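Handout 7: The Walking Round After Automation
Reading for the second half of the unit. Bring it with you, with notes in the margin.

Our case is Plovley, a firm that reads meters and delivers notices and small parcels on residential streets. For years the job was done on foot. Each carrier had a round, learned it, and kept it. Then the company bought ground robots from Ravn, put Grornunex routing software on top, and told its staff that the machines would "take the walking out of the work." I want you to be suspicious of that phrase. Walking was what the company could see and measure, so walking is what it set out to remove.

Start with the street itself. The sales material talks about a "last-mile environment," as if there were one of them. Look at what a carrier on these rounds has to deal with: a narrow lane, house fronts close to the pavement, plants along the wall, and whatever happens to be parked that day.

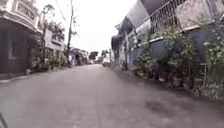 Fig. 1. A lane on the round, with potted plants along the right-hand side.

A carrier who knows a lane like this one knows which door to try first and who will take a parcel for a neighbor. None of that was in the job description, so none of it went into the software requirements. When the rounds were converted, the planners at Plovley had 943 addresses on their list and a map. They asked the carriers for corrections only after the first complaints came in.

Note the order of events there. We will come back to it when we discuss consultation.

What does the job look like now? Before the change, 70 carriers walked. Afterward most of them were retitled "route supervisors" and moved indoors, each responsible for 2 machines at a time. On paper this is a promotion. The pay band went up a little and the shoe allowance went away. In the interviews we will read, the supervisors describe long stretches of watching a road go by on a monitor, broken by moments when they have to decide something fast about a place they can't hear or smell.

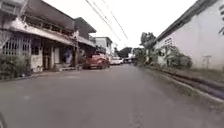

Department of Work and Organization Studies
Course materials, Automation in Service Jobs

Consider parked cars. The vendor counts an obstacle as "handled" if the machine gets past it. The supervisor has a different question, namely whether somebody is about to open a door or step out between two bumpers. A carrier on foot would settle that with a glance and a hello. The supervisor gets an alert, and the seconds it takes to answer are logged. So the cautious supervisor looks slow in the weekly report, and the careless one looks good until something goes wrong.

I don't say the old job was a fine one. Knees wore out. People worked in the rain and in bad heat, and some of the carriers interviewed are glad to be inside and say so plainly. Take them at their word. But be careful about adding up the relief of some workers and calling it a benefit to all of them. The carriers who were not retitled were let go in December, and they don't appear in the company's satisfaction survey.
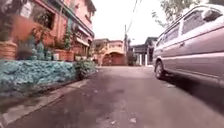
There is also the matter of what counts as a skill. Xiaoqing Li, whose chapter is the main reading, argues that the carriers' knowledge was never written down and so could be treated as if it didn't exist. She followed supervisors through full shifts and found them keeping paper notes beside the screen: narrow spots, a dog that gets loose, the hour when the school lets out. The software had no field for any of it. When one supervisor was out sick, her notes were out too, locked in a drawer.

Plovley's answer was to buy a second product, Statum, which asks supervisors to type such notes into a shared database. Li is kinder to this than I am. She sees recognition in it. I see unpaid documentation that makes the next round of cuts easier. Read her pages and decide for yourselves, but support whatever you decide with the interviews.

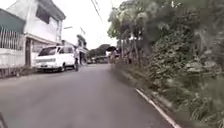
Fig. 4. People at the roadside, beyond a parked van.

The last topic is the people who live on the route and never signed up for any of this. A carrier can be stopped and asked a question. Residents told Li that they missed being able to complain to a face, which sounds minor until you ask where the complaints go now. They go to a call line, and the call line is staffed by the same supervisors between alerts.

For discussion:
Whose time was saved, and who is spending it now?
What would Plovley have had to ask, and of whom, before it bought anything?
Is a supervisor's paper notebook company property? Argue the side you don't agree with.

Written response: two pages, handed in at the start of our next meeting. Please don't summarize the chapter. I have read it.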